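Flondodia bench kit — leaf and bowl set

I put this kit together after one too many arguments over whose picking test was fair. One lab uses a steel tray, another a cardboard box, and then everybody compares scores! So the Flondodia set is a fixed layout with a fixed rule sheet, and I sell it the same way to everyone: a dark gray pan, a red collapsible bowl, a bag of dried leaves and a long wooden dowel.

The dowel goes across the front, parallel to the table edge, and it stays there. Put white paper under the pan and plain walls behind if you have them (a busy background makes your runs hard to compare with mine). 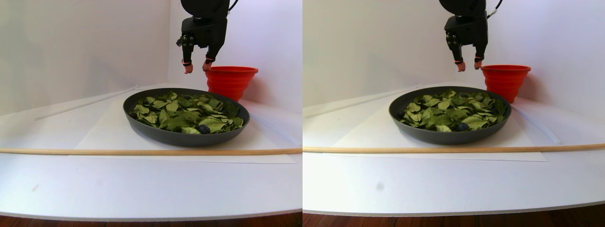

Now, the rules. Before you start, check your stop button and write down your speed cap. Mine is 75 mm a second for anything near a rim — slow, I know, but the pads last longer. Hands stay behind the dowel while the arm has power. If you need to reach in, hit stop first, every single time.
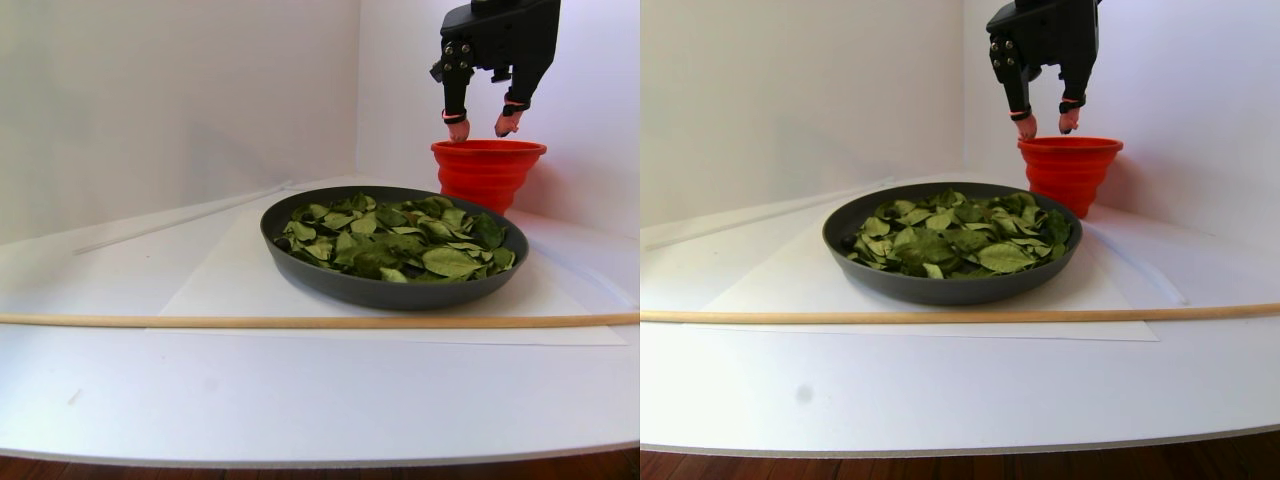
Fingertips near the red bowl, pan of leaves in front.

Leaves crumble, so swap the whole bag after 300 picks, and log the swap. Sem Wouters at Timmermans ran 900 on one bag and sent me a lovely chart of mostly dust. Tape loose wires back from the fingers too, and look them over again whenever you change the pads. 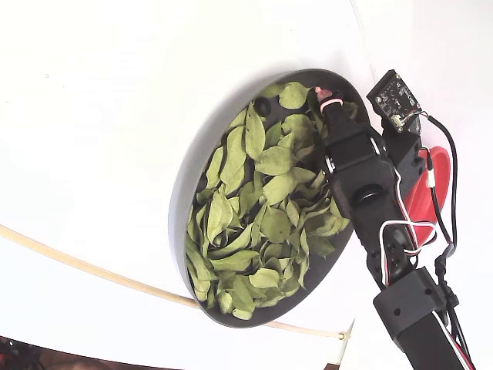

Fingertips in among the dried leaves, wiring along the arm.

The rule sheet was last updated on 4th August, and refill bags ship from Wamgate. The bigger Flesuncombe tray version comes in September. Email me if you want one put aside!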